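Flirnby oral history archive: interviews missing from search after the April import

Posted by Deirdre Mac Carthaigh
May 6, 2025
2 min read

Reported by Eamon Carroll. Searching "Prustwood chapel" returns no results, although the interviews on the chapel and mosque sharing a hall are still in the catalogue. Of 2,635 records, only 1,831 are indexed.

Checked the import log first. No errors. Rebuilt the index overnight - same total.

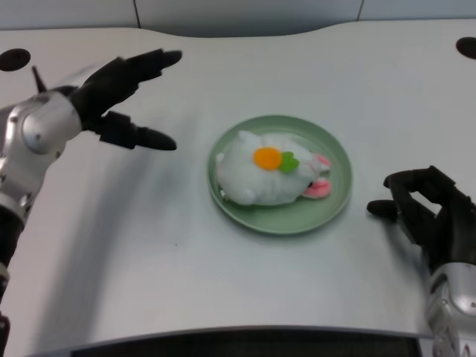
Fiachra Madigan compared a missing record with a working one. The missing records all have two entries in the community field, e.g. "Methodist; Muslim". The importer reads the semicolon as the end of the record and skips indexing.

Changed the separator to a pipe in the test copy and re-ran the import. All records indexed, and the chapel search now works. Live catalogue to follow once Urho Juntunen signs off on the backup.

Still open: three interviews from the Ketley neighbourhood show the wrong faith centre. Separate ticket raised.

Status: pending

Related tickets
Audio won't play on McGrath interviews
Festival dates display in the wrong order
Request to change colour of map labels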